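How Grippers Are Compared

A gripper is the part of a robot that does the job of a hand. Most have two fingers. The fingers move toward each other until something is held between them.

Grippers come in many shapes, so engineers test them side by side. At the Urkia workshop, Carla Nasrallah compares two designs called Belay and Nestus. Belay has flat pads made of hard plastic. Nestus has softer pads that bend a little. Each one gets the same 40 objects, in the same order. A fair test changes one thing at a time.

Some grippers are tested by hand before they go on a robot arm. A person holds the gripper, closes it on an object and checks where the pads touch. A long, smooth rod is a useful test object. Its sides are curved, so a flat pad touches it only along a narrow strip. 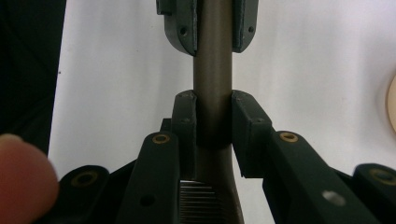
Why do grippers have pads on their fingers?
Pads are the parts that press on the object. A pad can be rough, soft or shaped to fit, and it can be replaced when it wears out. The finger behind it stays the same.

Each try is called a trial. The test in October had 558 trials for each gripper. For every trial, Carla writes down the object, the gripper and the result. A result is "held," "slipped" or "dropped." Slipped means the object moved but stayed between the pads.

Squeezing harder is one way to stop a slip - but too much force can crush a paper cup. Engineers look for the smallest force that still holds the object. They find it by starting low and adding a little more each time.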